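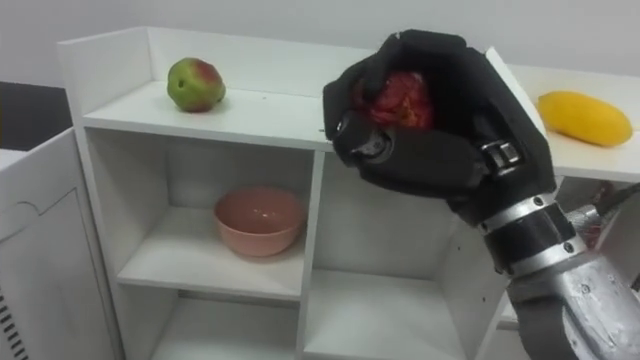 Trestance workshop - build help - ticket 51
Status: open, waiting on parts
Component: right hand, Flivorari controller
Priority: normal

Problem
The fingers close on command but the hand drops out of position mode when the arm goes to the lower shelves. The controller reports "tendon limit" and holds the last pose until I clear it by hand. On the top shelf the same grip command runs without errors.

Setup
Right arm only. Flivorari controller on firmware 2, Evport power supply, fingers run from the Benmoussa grip script. Test objects are fruit on the top of the cube shelf and small household items in the cubbies.

Log
14:10 - Top shelf, red fruit, grip closed from above. No fault. Repeated 5 times, same result.
14:35 - Moved to the bottom right cubby, target is the red and white drum. Fault on the way down, before the close command was sent.
14:50 - Cut wrist speed in half. Fault came later in the move but still came.
15:05 - Opened the cover on the controller and reseated the finger connector. No change.
15:20 - Set the tendon limit to 300 in the script, up from the default. The arm got to the drum with no fault. I don't want to leave it there until I know what the limit is protecting.
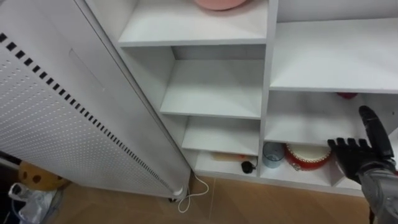 Right hand over the drum, bottom right cubby, fingers open.

Notes
I suspect the wrist angle. The low reach needs more bend than the top shelf does, and the tendons may be getting pulled tight with the fingers open. Haven't measured it yet. Power looks fine - the Evport display stayed steady through almost the whole run and I saw no dip at the fault.

Questions
Does the Benmoussa script correct for wrist bend, or does it expect the controller to do it?
Is there a safe upper value for the tendon limit on firmware 2?

Next
New tendon guides ordered. Will rerun the low shelf with the default limit when they are fitted and post the log to this ticket.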